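Print this page | E-mail this page

Nakik 503 Cider Fermenter

The Nakik 503 is a closed fermenting tank for small cider makers and farm wineries. It holds 1000 liters and stands on four adjustable feet, so it can be leveled on an older barn floor or a sloped slab. Gakier has sold the 503 longer than any other tank in our list, and most of them go to orchards pressing their own fruit.

The tank has a full cooling jacket on the side wall and a separate zone on the cone. You can hold a slow ferment at a steady temperature and then chill the cone on its own when it is time to drop the yeast. The jacket runs on glycol or on chilled water. If you already have a chiller for a bright tank or a walk-in, send us the model number and we will tell you if it can carry the extra load. 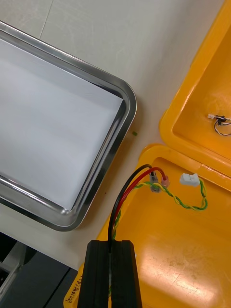
Fittings are all standard tri-clamp. The racking arm turns from outside the tank, and the sample valve sits at a height where you can get a glass under it without kneeling. The top manway opens outward and is wide enough for an adult to reach the upper weld with a brush. A spray ball is included and is set up for cleaning in place with a regular transfer pump.

The temperature controller mounts on the leg or on a wall. It has a simple display and two buttons. It does not need a phone or a network connection. It will hold its settings through a power cut and start up again where it left off.

Morena Galli, who looks after our tank orders, suggests leaving at least a fifth of the tank empty if you ferment on wild yeast. A lively wild ferment can push foam up into the blow-off line, and cleaning that line is nobody's favorite job. With a packaged yeast at cool temperatures you can fill higher.

What comes with the tank

Racking arm, sample valve, blow-off pipe, pressure and vacuum relief valve, spray ball, thermowell, controller, and a spare set of gaskets. Glycol hoses are not included. Lengths vary too much from one cellar to the next, and we would sooner cut them to order.

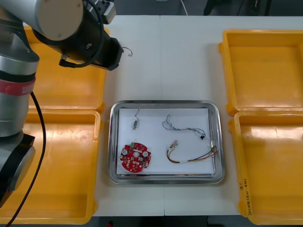
Delivery and setup

Tanks ship upright on a pallet with the feet removed. You will need a forklift or a pallet jack and a door with enough headroom – please measure the door before you order, and measure it again with the track and opener in place. We can send a drawing with all outside dimensions. Lead time is 90 days from deposit. Orders placed after the end of November will most likely miss the spring, so if you want the tank in place for a perry or a late blend, plan ahead.

Rinse the tank and run a full cleaning cycle before first use. Check the gaskets again after the first fill. They settle a little, and the clamps often take another quarter turn.

Related items

The Pradham transfer pump has the same size fittings as the 503 and is the one we use for cleaning. The Nedeljković floating-lid tank is a better choice for people who make a different volume every year.

For prices and spare parts, ask for Boglárka Major. She is in the office every day except Wednesday.

Print this page | E-mail this page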